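Home Comfort > Dehumidifiers > Basement & Whole Floor

Clumance 35 Portable Dehumidifier

The Clumance 35 is a portable compressor dehumidifier for basements, laundry rooms, workshops and open living areas. It removes up to 35 pints of water a day and is sized for spaces up to 2,000 square feet with normal ceilings and average dampness. It is made for Madigan and ships from our warehouse in Plillstead.

The unit runs on a standard household outlet. It comes assembled except for the casters, which push in by hand. Stand it upright overnight before you plug it in, even if the box arrived the right way up. The oil in the compressor needs time to settle.

Where it works well

Dampness ratings assume a closed room. If you leave a door open to the rest of the house, the machine will try to dry the rest of the house too, and it will run most of the day doing it. Close the windows, close the door and give it a couple of days before you decide whether it is keeping up.

A musty smell in a basement that goes away in winter is usually a humidity problem, and a dehumidifier will handle it. Water on the floor after rain is a drainage problem. The Clumance 35 can help dry the room out afterward, but it won't stop the water from coming in, and you should look at the gutters and the grading outside first.

For a single bedroom or a closet this model is more than you need. See our small-room models instead. For a crawl space, choose a unit built to lie low and drain on its own. The Clumance 35 has to stand upright on a level floor and is too tall for most crawl spaces.

Very cold rooms are hard on any compressor machine. The coil will frost over in an unheated garage in winter. The Clumance 35 has an automatic defrost that stops the compressor and runs the fan until the frost clears, but if it spends half its time defrosting you won't get much water out of it. Most customers with unheated spaces unplug it when the furnace comes on and start it again in spring.

Placement

Leave a clear foot of space behind the unit and on both sides. Air comes in through the grille at the back and leaves through the top. Don't hang laundry over the top vent. If you're drying clothes in the same room, put the rack a few feet away, where the outgoing air can reach it.

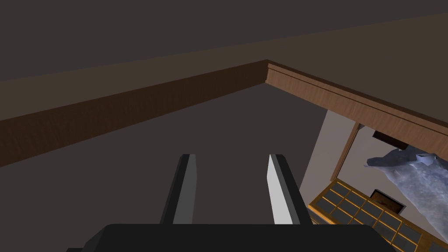

Room view, computer rendering.

In a long or L-shaped room, the best spot is near the middle, with nothing tall beside it. If the room has a floor drain, start there and see how the readings look at the far end before you move the machine. An inexpensive humidity gauge helps. We like the Betov dial gauge, sold separately, because it has no battery and can be read from across the room.

Avoid putting the unit against an outside wall behind furniture. The air there hardly moves, and the built-in sensor will read that corner and ignore the rest of the room.

Draining the water

You have two choices. The bucket slides out from the front and has a folding handle. When it fills, a float switch stops the compressor and the light on the panel turns red. Nothing spills if you forget about it, but the machine won't run again until the bucket is empty and back in place. In a damp July you may be emptying it morning and night.

The other choice is the hose port at the back. Any garden hose with a standard female end will fit. The hose has to run downhill the whole way to the drain, with no loops and no rise over a doorsill. This unit has no pump. If your only drain is a utility sink, set the dehumidifier on a solid shelf or stand above the height of the sink – a folding table is not strong enough – or buy a separate condensate pump.

Keep the bucket in place even when you use the hose. The float switch is inside the bucket bay and the compressor won't start without it.

Controls

The panel has a power button, a humidity setting, a fan speed button and a timer. Set the humidity in steps with the up and down arrows. Most people end up at 50 percent. Going lower costs more in electricity and can dry out wood furniture and trim.

The fan has 2 speeds. High is the one to use for the first few days in a damp room. Low is quieter and fine for holding a level once you've reached it. At low speed you can hold a conversation next to the machine without raising your voice, though you'll still hear the compressor switch on.

There is also a continuous mode that ignores the humidity setting and runs until the bucket is full or you turn it off. Use it after a spill or a leak. After a power outage the machine comes back with the settings it had before, so you don't have to drive out to a cabin to restart it.

There is no app and no wireless connection.

Cleaning and storage

The air filter is a washable screen behind the rear grille. Pull the tab, slide it out, rinse it under warm water and let it dry before you put it back. The panel shows a filter light as a reminder. It counts hours and doesn't measure dirt, so in a workshop with sawdust you should check the filter well before the light comes on.

Wash the bucket with dish soap once in a while. Vinegar and water will take off any scale. Don't drink the water or use it for pets. It's fine for mopping.

To store the unit, empty the bucket, run the fan by itself for an hour to dry the coil, wrap the cord and keep it upright under a sheet. Don't seal it in plastic.

What's in the box

Dehumidifier
Bucket (installed)
Washable filter (installed)
Casters
Printed manual
Warranty card

A drain hose is not included. Replacement filters and buckets are in the Parts section, and we plan to keep them in stock for as long as the model is sold.

Warranty

Madigan covers parts and labor for 2 years and the sealed cooling system for 3. Keep your receipt. The warranty is for household use and doesn't cover rental fleets or flood restoration work. If the unit stops collecting water, check the filter, the bucket position and the humidity setting before you call. Those account for most of the calls we get.

Shipping and pickup

The carton is heavy and is best carried by two people. Ground shipping is to the door only. Pickup at the Plillstead counter is free on weekdays and on Saturday morning. Bring your order number and park by the loading door – the front lot has no ramp.

Returns are accepted if the machine is dry and in its original carton. Please empty the bucket and let the unit stand a day before you pack it.

Customer comments

Declan Ó Dubhghaill
Bought this for a stone basement that has always been damp. It was pulling a full bucket twice a day the first week and now it's down to one every other day. The casters are small and don't like my floor, which is rough. Otherwise no complaints.

basementbill
Can this drain into a sink? Mine is waist high and I don't want to build a stand.

Madigan Parts Desk
Not by itself. You'd need a condensate pump. Set the pump on the floor next to the unit and run the hose from the port into it, then the pump line up to the sink.

Fiachra Coughlan
Louder on high than the one it replaced, about the same on low. I run it on high while I'm at work and switch over in the evening. I do wish the bucket had a pour spout. You have to tip it from a corner or it runs down the side.

tess_k
Does the filter light reset on its own after you wash the filter? Mine stayed on.

Madigan Parts Desk
No, hold the fan button until it goes out. It's in the manual, under Care.

tess_k
That did it, thanks.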